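4.2 Asylum claims and the reception interview

The survey covered 1,491 persons who had sought protection on grounds of sexual orientation or gender identity. Interviews were carried out at the Dultemero and Urkutska reception centers between April and the end of the reporting period, using the question set drawn up by Russo and Bjarnason. 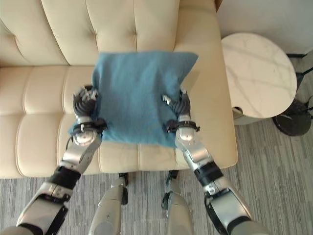 Applicants were asked first about the law in their country of origin and then about its enforcement. Many reported that they had never been charged but had lived under threat of arrest. Interview rooms varied in their furnishing. Seating of a domestic kind, such as a cream-colored tufted sofa with a blue cushion (Figure 3), was rated as less intimidating than a desk and chairs by 80 respondents.

Legal counsel was present in only a minority of interviews. Where counsel attended, transcripts were longer and contained fewer contradictions on dates and places. The Dukel guidelines recommend that counsel be offered before the first interview, and both centers have adopted that rule in writing.

Figure 3. Sofa seating with cushion.
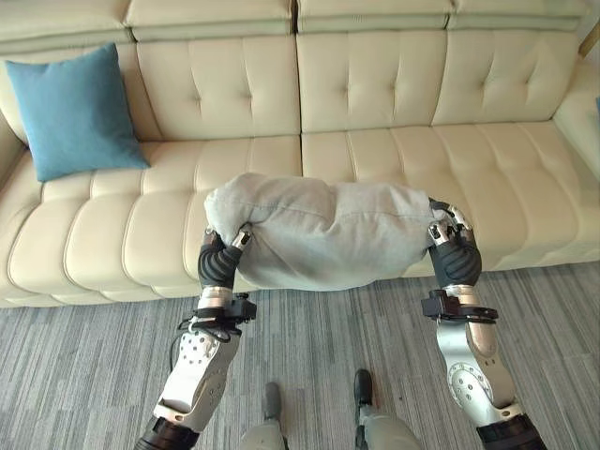
4.3 Limits of the data

Applicants who withdrew their claims could not be reached. The results should not be applied to persons held in detention.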